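Bratden kitchen and breakfast things meeting – minutes

Tuesday, start 15 past. Bevan Grimshaw taking notes. Apologies from the Eltevow end. 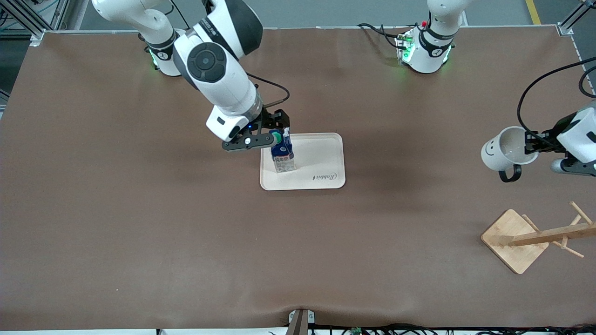 Milk carton on the "Rabbit" tray, smiley mug, mug tree on its side.

1. Last minutes
Taken as read. Spelling of Harahap fixed.

2. Trays
Cream one with the rounded corners and raised rim to stay as the milk tray. Carton stands on it, no spoons, no teabags. Agreed. Query wether we want a second in the same colour – Stisitix have them, price to come.

3. Mugs
Smiley face mug (white, black handle) staying. Long talk about plain vs. drawn-on, no vote. Old chipped ones to go before November.

4. Mug tree
Bamboo one. Should live upright next to the kettle in room 404, pegs clear of the wall. Some want hooks under the shelf instead – Bevan to measure. Carried over.

5. Table cover
Brown cover wrinkles and sags at the front edge. Pull it tight or trim it, whoever is in first. New one not approved, nearly $20 and this one is fine.

6. Milk
Small cartons prefered over the 2 litre, less tipped down the sink. Order stays with Harahap for now.

Actions
Bevan – shelf measurements, Stisitix price
Eltevow – collect chipped mugs
All – rinse your own mug

Next meeting same room, same time. Closed early.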